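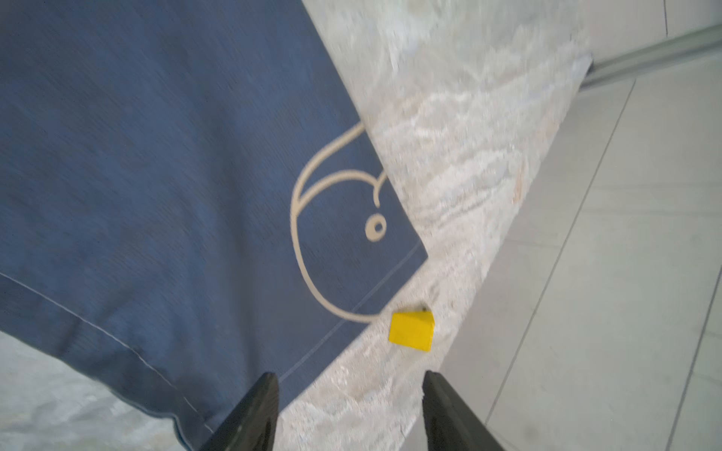
Notebook, fuel moisture and ember work
October, Saturday, started 7:40

Wind from the northeast since before sunrise. The station at Pemunby shows gusts that go up and fall again very fast, and the humidity did not recover during the night as I expected. I wanted to do the full ember series outside today, but the county has the burn restriction on again, so everything with flame stays in the tunnel. Only sampling outdoors.

7:55 – Weighed the first set of chamise from the Sadham slope. Live samples were cut yesterday after lunch and kept in the closed tins. Two of the tins had tape that did not stick well on one side. I marked them with a red dot and I will dry them with the others, but I do not want them in the average until I see how far they are from the rest.

The dead fuel sticks from the same slope are very dry. I weighed the lightest one three times because I did not believe the scale. Then I put the 200 g check weight and the scale was correct, so the stick is correct too.

8:30 – Oven on. Hélder Matos asked last week why we do not dry at a higher temperature to finish sooner. I wrote the answer for him here so I do not have to find it again: above the normal setting we begin to lose the oils from the chamise together with the water, and then the moisture number comes out too high. With oak it would matter less. With chamise and with the young pine I prefer to wait the whole day.

9:15 – Tunnel. Fan calibration with the small anemometer, then with the older one from the Brandão loan. They agree at low speed. At high speed the older one reads lower, and the difference gets bigger as the bearing warms up. I will use the small one for all runs today and write to Brandão on Monday that theirs needs service.

9:50 – First run, vent screens. Question from the retrofit group is if a corroded mesh lets more embers through than a new one with the same opening. We have 6 screens: three new and three taken from houses at Sadham after the fire there. The old ones are not corroded in an equal way. One is almost good in the center and very bad at the corners, so I rotated it a quarter turn between repeats.

Loaded the ember generator with 800 g of chips. Feed was uneven in the beginning, with a big burst and then almost nothing. Stopped, cleared the throat of the feeder, found a long splinter across it. Started again with chips passed two times through the sieve. Much better. The first attempt is not counted.

10:40 – New screens, three repeats each. Cotton bed behind the screen had small brown marks in every repeat but no flame. Old screens, same procedure: one of them gave glowing in the cotton in the second repeat, and I put it out with the bottle after the video time was noted. It was the screen with the bad corners, and the glowing was on the corner side. I should be careful here because it is one time only. Still I think we must look at the frame and how it closes against the wood, and also at the mesh itself.

A note about the cotton. The new box of Plorkow cotton feels more compressed than the old box. I did not mix them inside one screen, but screens 1 to 4 have the old box and screens 5 and 6 have the new box. This is my mistake. I must repeat at least one new and one old screen with the other cotton before we show the results to any person outside.

12:10 – Lunch. Smell of smoke outside, very light. I checked the map and there is a small fire on the other side of the ridge, with crews already on it. Moved the car to face the road, keys in my pocket. Hélder called to ask if we should close early. We agreed: if the warning for Pemunby changes to an order, we stop the fan, close the gas and leave, and the oven can be turned off at the panel by the door.

13:00 – Gutter piece. We wanted to try 300 g of dry pine needles in a vinyl gutter, 2 m length, against the same quantity in the metal one. Did only the metal gutter. The needles took fire quickly and burned to the end, and the back board was dark but did not continue burning when the needles were gone. For the vinyl I need the hood at full power, and the filter alarm is yellow. Filter is ordered.

14:20 – Smoke smell is gone. Wind is lower at the station but I do not trust it for the evening.

14:45 – Cleaned the tunnel floor, wet ash into the metal can with lid, can outside on the gravel. Please nobody moves this can until Monday.

To do:
– tins out of the oven tomorrow at 8:30, same order as they went in
– repeat screens 2 and 5 with exchanged cotton
– photograph the corners of the old screens before we clean them
– ask for the age of the Sadham houses, the owner list has only the street
– Hélder: hood filter, and a second spray bottle, the trigger on this one is weak

Closed the gas at 15:10, checked by hand and with the meter.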